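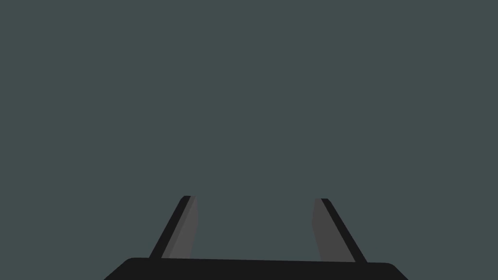 Wrist camera view in the sim, gripper open, nothing in the jaws.

Wrist cam sees nothing but background at the start of my demos. Re-record or trim?

skundmont_lab
I'm teaching an arm in simulation to pick up a block and put it in a tray. I drive it with a handheld controller, one demo at a time, and the wrist camera and the joint positions get logged together. After that I train a policy on the logs.

The image at the top is what the wrist camera gives me with the arm in the home pose. Plain gray-green, the two fingers and the top of the palm. No table, no block. Once I bring the arm down, the table comes into view and everything looks fine.

The trained policy sits in the home pose and twitches. If I start it by hand from a lower pose, it goes to the block and grabs it most of the time. So the second half of the task is learned and the first half isn't. I have 30 demos so far. Should I cut the empty part off every demo, or throw them out and record again with a different home pose?

parallax_jo
Is the wrist camera the only camera?

skundmont_lab
Yes, wrist only. I wanted to keep it small.

parallax_jo
Then there's your problem. The policy gets the same picture no matter where the block is. You knew where the block was when you were driving, because I assume you were looking at the normal sim window and not at the wrist view. The policy doesn't have that window. Add a fixed camera that sees the whole table and log that too.

skundmont_lab
I was looking at the sim window, yes.

oldbelt
I'd disagree that you need a second camera. People do pick and place with a wrist camera alone. What you need is a home pose where the camera has something to look at. Tilt the wrist down, raise the arm a bit, and check that the block is in view from every spot where you might place it. Then record again. Thirty demos is an afternoon.

parallax_jo
It's an afternoon if they all come out well. And a wrist camera loses the tray while the arm is over the block, so you get the same trouble again in the middle of the task.

oldbelt
The tray doesn't move in his setup. Or does it?

skundmont_lab
Tray is fixed. Only the block moves.

oldbelt
Then the arm can learn where the tray is from the joint positions. The block is the only thing it has to see.

mmoroz
Miroslava Moroz here, I look after the teleop station at Dmytriv. We had the same thing with our first set of demos and I'd like to add a point about the twitching, because I don't think the blank view explains all of it.

Look at how long you wait between pressing record and moving the controller. Our operators would press record, settle their hand, check the screen and then start. Every demo began with a stretch where the picture didn't change and the action was "stay put". When I went through ours there were 9 demos where the operator waited more than 2 seconds. The policy learned to wait, and since the picture and joints stayed the same while it waited, it had no way of telling that the wait was over.

So trim the idle frames first. That costs you a short script and you can retrain overnight. Keep the frames where the arm is moving down, even if the view is still blank. If you cut those too, the policy has no data at all for getting out of the home pose.

skundmont_lab
I just checked the joint logs. The arm does sit still at the start of all of them. Some are short, some are pretty bad. I do the same thing, I press record and then get a grip on the controller.

What threshold did you use for idle?

mmoroz
We took the first frame where any joint had moved more than a small amount from its starting value, then kept a few frames before it. Don't copy our number, it depends on how noisy your controller is. Plot one demo and you'll see where the line leaves flat. Use the joints for this and not the picture. With a view like yours the picture stays flat well after the arm has started moving.

Also check the gripper channel. If you close the fingers by accident while settling your hand, that counts as motion and you'll keep the wrong part.

tavia_user_4
Does the sim matter here? I'm on Tavia and my empty background is a light color, but otherwise I get the same kind of view. I've been wondering whether I should put a texture on the backdrop so the policy has something to track.

parallax_jo
I wouldn't. You'd be giving it landmarks that don't exist on the real robot, if a real robot is where this is going. Put the camera where it sees the table.

oldbelt
Agree with jo on this one.

kettle_arm
I'll go the other way. If it's sim only and never leaves sim, a textured backdrop is fine and it's one line in the scene file. Not everyone is going to hardware.

parallax_jo
Fine for a toy. Then he moves the camera next month and the policy falls over.

kettle_arm
It falls over when you move the camera either way.

skundmont_lab
I do want to try it on a real arm later, so I'll leave the background alone.

Update after trimming. I cut the idle frames from all 30 and retrained, same settings. The twitching is gone. It now leaves the home pose every time, but it always goes down toward the middle of the table first. If the block is close to the middle it finds it and picks it up. If the block is out near the edges it comes down, doesn't see it, and hovers.

parallax_jo
That's what I'd expect. It can't see where the block is, so it learned the average of where you went. The trim fixed the stalling and the camera problem is still there.

mmoroz
Yes, that's how I read it too. One cheap thing to try before you change the cameras: drive the demos differently. From home, always bring the arm straight down to one fixed spot where the camera can see the whole table, and only then go to the block. The blank part of every demo is then the same motion, so there's nothing to average. It makes each demo a little longer and it's boring to drive, but it works with the camera you have.

oldbelt
Or make that fixed spot your home pose, and you've saved yourself the first leg. Same result.

mmoroz
Same result in sim. On our arm the home pose is set by where it parks safely, and I can't move it. If he's going to hardware he may have the same limit.

oldbelt
Fair.

rendow_nights
Question about the controller, since it came up. I'm using the Rendow one and I get drift when my hand is still, so my logs never go flat. How do you trim that?

mmoroz
Use a marker instead. We tied a button on the controller to "start of demo". The operator presses record, gets settled, presses the button and goes. Everything before the button is dropped. It took people a day or so to get used to it and I haven't had to clean the start of a demo by hand since.

rendow_nights
OK, that's easy enough. I have two spare buttons.

kettle_arm
Set a dead zone on the stick too, or your drift ends up in the training data all the way through and not only at the start.

skundmont_lab
Here's where I ended up. I moved the home pose lower with the wrist tilted toward the table, checked the wrist view with the block in each corner, and recorded 30 new demos with the wrist view open on my screen and the main sim window hidden. Driving from the wrist view alone is much harder than I thought. I knocked the block off the table on the first few and had to redo them. But if I couldn't see the block in that view, I knew the policy couldn't either.

Trained for 3,000 steps last night as a quick check. It goes to the block from home, corners included. Placing in the tray is still sloppy, it lets go a little high and the block lands on the rim sometimes.

parallax_jo
Good. For the release, look at your own demos. You're probably opening the fingers while still moving down.

skundmont_lab
I watched a few back and I do. I'll record some with a full stop over the tray before I let go.

mmoroz
A short stop. If you sit there too long you'll be back to the first problem, with the arm parked over the tray.

oldbelt
I still say no second camera needed.

parallax_jo
Ask him again when the tray starts moving.

skundmont_lab
Moving the tray is planned for May. I'll start a new thread for it.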